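Looking after vinyl records at home

Store LPs upright, never stacked flat. A 12-inch pop album left under a pile for one summer can pick up a dish warp. Keep no more than 80 to a shelf section, and fit a divider if they start to lean.

Before play, hold a carbon-fiber brush across the grooves for two turns of the platter, then lift it off toward the edge. Dust on the stylus comes off back to front – never side to side. 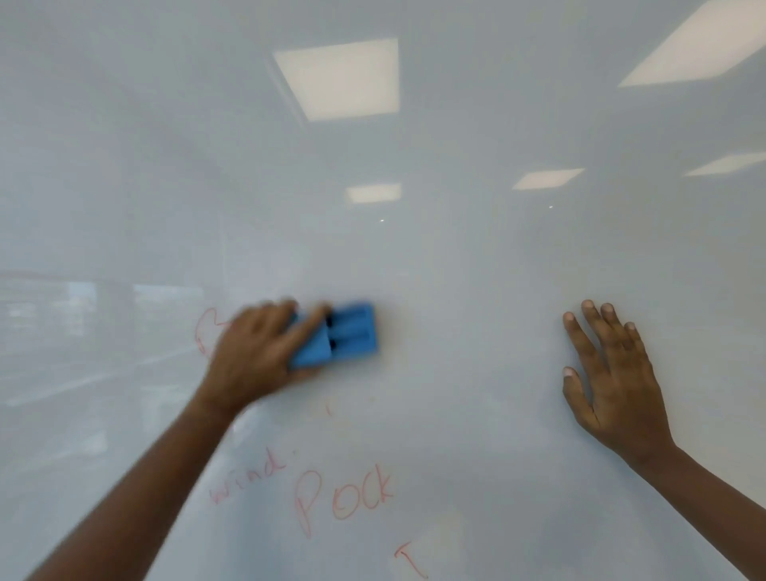
Eimear Egan writes that she swapped every paper inner sleeve for a lined one in August, 195 in all, and that the crackle on her older singles did not change. Sleeves prevent new scuffs only. For existing crackle, wash with distilled water and a drop of surfactant, keep the label dry, and rack for 6 hours.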